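4. Table-Level Chores: Clearing and Wiping

The question behind this section is whether a low-cost arm, fixed to the edge of a table, can carry out the short chores that follow a drink or a meal. Earlier work in our group (Tindall and Boros) treated transport and cleaning as separate skills, each learned and scored alone. In a kitchen they are seldom separate. A mug stands on the surface to be wiped, and a policy that can do either job in isolation may still do the pair badly, wiping into the mug or setting it back down on the area it has yet to clean.

We therefore defined the Semley task set, in which one vessel and one soiled surface are presented together. The vessel is a metal mug with a side handle. The surface is glossy and black, with drops on it. Both choices work against the vision system. Clear drops on a dark reflective sheet are visible mainly through their highlights, and the same sheet returns large patches of glare from the room lighting. A brushed steel interior adds further reflections close to the point where the gripper must close.
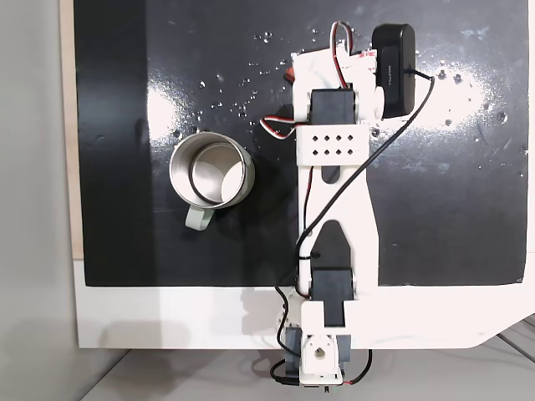 Can a small table-mounted arm wipe up a spill without help from a person?

Under fixed lighting and with a known cloth position, it can remove most of the liquid, but it does not yet judge reliably when the surface is clean. Stopping too early was the most common fault in our trials, ahead of dropped cloths and collisions.

4.1 Protocol

The Fevbridge policy was trained on 538 teleoperated episodes recorded by two operators. Evaluation used 80 episodes, divided equally among 4 conditions: mug only, drops only, mug and drops with the handle toward the base, and mug and drops with the handle turned away. Each episode allowed 3 attempts at a grasp before it was scored as a failure. Joint speed limits were the same in all conditions. Operators did not touch the surface once an episode had begun.

A wipe was scored on the fraction of the treated area left free of visible liquid, judged by a second rater who did not know the condition. Smears were recorded separately, as they matter to a householder but are poorly captured by an area measure. We followed the scoring sheet of Đặng with one change: contact between the arm and the mug during wiping was logged as a fault even when the mug stayed upright.
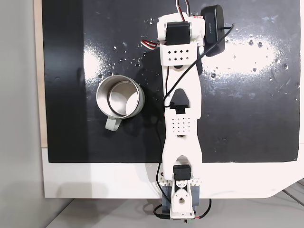 Figure 4. Overhead view of the arm, the empty mug and the black work surface with scattered droplets.

4.2 Observations

Grasping the mug was the more dependable of the two skills. When the handle faced the base, the policy usually approached from the rim and succeeded on the first attempt. Wiping degraded near strong reflections, where the policy tended either to pass over real drops or to return repeatedly to a highlight. Retraining with the Curkham lighting augmentation reduced the second behavior but left the first largely unchanged.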